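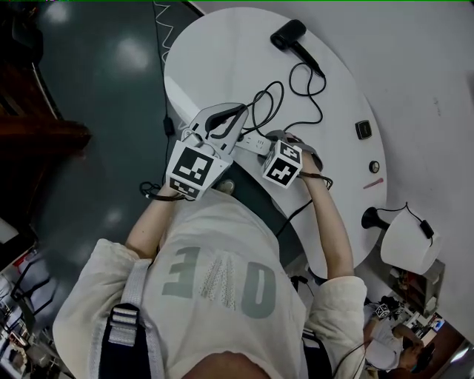
Montserrat Aranda wrote in reply to my previous entry that she would replace the gray fingers on a pair of hand-held grippers at a fixed count of cycles and would not wait for the tips to show wear. She asked what interval we observe at Lekdale, and whether the marker cubes are checked on the same occasion.

Our interval is 800 cycles for inspection and 2,652 for replacement. The second figure was inherited from the Fultotby cell and I have seen no cause to alter it. One pair was withdrawn early, at 1,277, when the left finger no longer closed squarely against the right. The fault lay in a screw at the root of the finger, which had been tightened without the washer.

The cubes are examined separately, at the start of each working day. A cube that has shifted on its mount will still be detected by the tracking software, and the recorded position of the gripper will then be wrong by a constant amount. We therefore place each gripper in the Bronness jig, read its position, turn it through a half circle and read it again. Any disagreement between the two readings is entered in the log and the gripper is set aside until the cube has been reseated. Faces are wiped with a dry cloth only. Solvent lifts the black from the printed squares, as we learned on the first set.

Cables require more attention than the written procedure suggests. A lead that passes close to the wrist should have enough slack for the full turn of the hand, and its connector should be seated before the arms are raised. We had 16 interrupted recordings before this was added to the sheet.

For practice pieces we continue to use household articles with cords, a power strip among them. They load the fingers unevenly and bring out a poor grip sooner than the Butt test blocks do.

The revised sheet will be issued in February. The column for finger changes has been moved to the left of the page, next to the gripper number.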